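I finally took the plunge and signed up for the bread class at Prilwood, and I'm so glad I did! I've been baking rye at home for nine years, always from the same stained card my aunt Pirjo gave me, and I figured I knew what I was doing. Then Tiina Kinnunen, our teacher, stuck a finger in my starter, sniffed it and asked when I'd last fed it. (November. It was November.)

So we began again from scratch, with 600 grams of dark rye flour and a lot more water than I would ever have dared to use. The dough was closer to mud than anything I'd call dough, and I loved it. You don't knead it at all – you stir it with a big spoon, cover it and go home to bed.

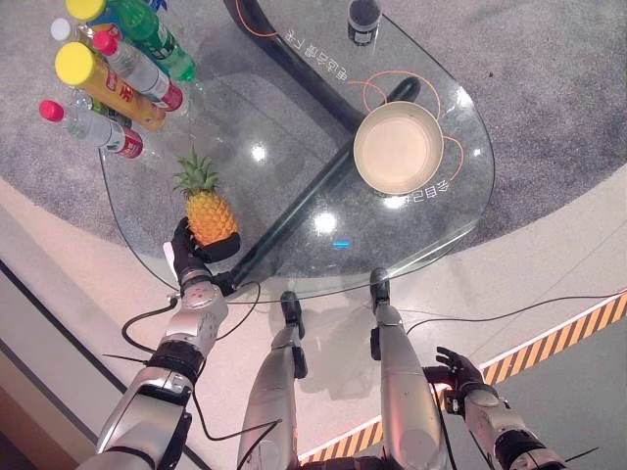 The next morning it had doubled and smelled like apples. Tiina has us bake very hot for the first 15 minutes, then turn the oven way down and leave the loaf alone for an hour. My old card says to open the door and check, which I've been doing faithfully all this time, letting out the heat every single time!

Eetu cut into mine while it was still warm, even though you're supposed to wait a full day. It was a bit gummy in the middle and we ate half of it anyway, with far too much butter. Next time I want to try it with caraway, and maybe some of that malt syrup Hadi keeps raving about.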